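The letter from Sollholm came in July, addressed to my aunt, who had been dead for two years and had never, to my knowledge, been anywhere that required an umlaut or a ferry. It said her library book was overdue.

I wrote back explaining the situation. They expressed their sympathy and raised the fine by 45 cents, to cover the postage on the sympathy.

## The Book

It was called *The Mild Winters of Iditz*, and I found it under her sink, holding up a pipe. She had been a practical woman. She had also underlined things, in ink, which I suspected was a separate charge.

Iditz, according to the author, was a town where the snow fell politely and was gone by lunch. My aunt had written "lies" beside this, then, nineteen pages later, "LIES," and on the last page an address in the town of Wikar, with a drawing of a key.

I took out the book and the pipe came down. I am also a practical person, but only afterward.

I mopped the floor, found some tape, and sat down at the kitchen table to think about my options, which were a plumber or a second book. 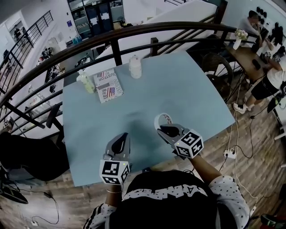 ## Wikar

The address belonged to a shop called Chung, which sold lamps and, in a back corner, other people's mail. The woman at the counter looked at the drawing of the key for a long while.

"That's a spoon," she said.

I turned it around. It was a spoon.

She went into the back and came out with a parcel in brown paper. My aunt had paid for storage through the year 2157, in cash, and had asked that it be handed over to whoever was foolish enough to come. The woman read me this from a card. She seemed to enjoy it.

I waited until I was home to open the parcel. Inside was another copy of *The Mild Winters of Iditz*, also from the library in Sollholm, also overdue, and a soup spoon. The note said: "For the pipe. Use both. Do not let them tell you about the snow."

I read it standing up, since I had not yet worked out which chair was hers and which were only chairs. 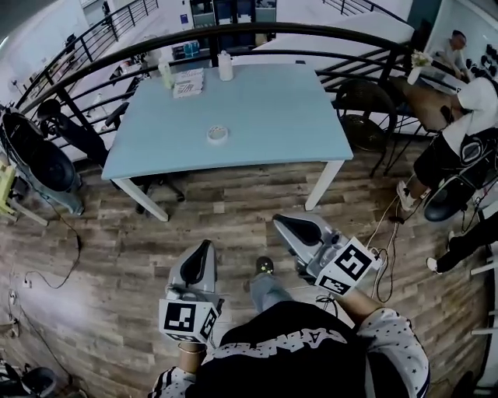
*At home, the week of the second book.*

I put both copies under the sink and wedged the spoon in where there was a gap. The pipe has held ever since. In the fall I got a second letter from Sollholm, asking whether my aunt would care to renew.

I checked the box for yes.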